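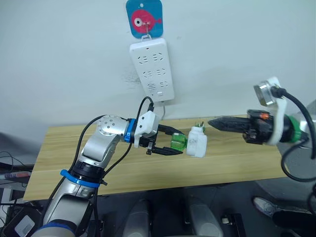
Re: [lurngate-allotments] Water butts, again

Edit Borbély wrote:
> Could whoever borrowed the long hose please put it back on its hook?
> Also, I make it 94 plots and 2 working taps. Are we getting a
> third before spring or should I stop asking?

Edit,

Please don't stop asking. You're the only one the parish replies to.

The hose is in my shed. I took it on Saturday to fill the butt behind the bean rows and then it rained for the rest of the weekend, so you may consider me punished. It'll be on its hook by tonight.

As for the third tap, I rang again. The quote is now 1,956 pounds, up from whatever it was when Kohei Hosoda first got one, and that's before anyone digs up the path. We have 587 in the tap fund. At the present rate of cake sales I expect to be watering my leeks from it at the age of ninety.

Kohei's other idea was guttering on the three sheds by the Trutari Lane gate, all running into one big tank. I was rude about this in October and I take it back — those roofs shed a surprising amount, mostly down my neck. He has a length of old gutter and most of the brackets. What he hasn't got is a tank, or a ladder he trusts.

If anyone has either, reply to the list and not just to me, as I lose things.

The slugs have had all my winter lettuce. They left the rocket, which I don't like either.

Recent messages
- Path by the top gate, mud
- Seed potatoes: last orders
- Found: one glove (left)
- Bonfire rules, third reminder

Comments

plot31: I've got a tank but it has newts in it.

Kohei H.: Newts are fine. How big is the tank?

marrowman: Is the glove green?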